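4.2 Who Gets on the Bus: Solidarity Travel and the Families Left Waiting
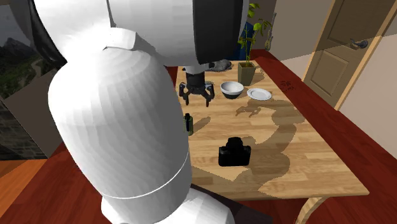 Figure 3.

Department of Social Movements and Civic Life, Flestgate

I should say first that I never planned to write about buses. I went to Vilela to interview people about letter writing (the older form of prisoner support, and still the one I know best), and within a day everybody I met was telling me about the coaches instead. So this section is about the coaches, and about the women who rode them to the gates of the Jistham detention center each January to ask for news of relatives held there without trial.

I talked with 70 riders over two winters. Most had a husband, son or brother inside, but a fair number had no family tie at all, and those are the ones who puzzled me at the start! Why spend 11 hours on a cold bus for a stranger? I asked it more politely than that. One retired nurse told me she had signed a petition years ago and felt she had gotten off too lightly. Another had simply come along with her sister and kept coming.

Cristóvão Prata and I had expected church groups to be the main route in, because that is what earlier work on the region would lead you to think. Our interviews don't really bear this out. Churches lent their halls and sometimes their kitchens, but the asking was done person to person, usually by a neighbor, often on the phone late in the evening. We read all 307 entries in the signup books that the Gemeck Families' Network kept, and in most of them the line marked "heard from" has a first name in it and nothing more.

What happened on board matters too, and I think the literature on marches skips over travel time much too quickly. People on these coaches rehearsed what they would say at the gate. They swapped the names of lawyers. They argued, sometimes loudly, over whether to carry photographs of the detainees, with the younger women mostly in favor and some of the mothers dead set against it (they were afraid of what might happen to their sons afterward). On one trip the quarrel lasted through two rest stops and ended with half the coach carrying pictures and the other half carrying candles.

Darius Strazds has argued in our project meetings that this kind of disagreement weakens a campaign. I see it differently, though I'll admit my evidence is thin: only six of the women I spoke to had stopped riding, and they gave reasons like bad knees, a new job or the cost of the fare. The photographs didn't come up with any of them. I come back to the fares in 4.3, where the Network's account books are a good deal more help than my notes.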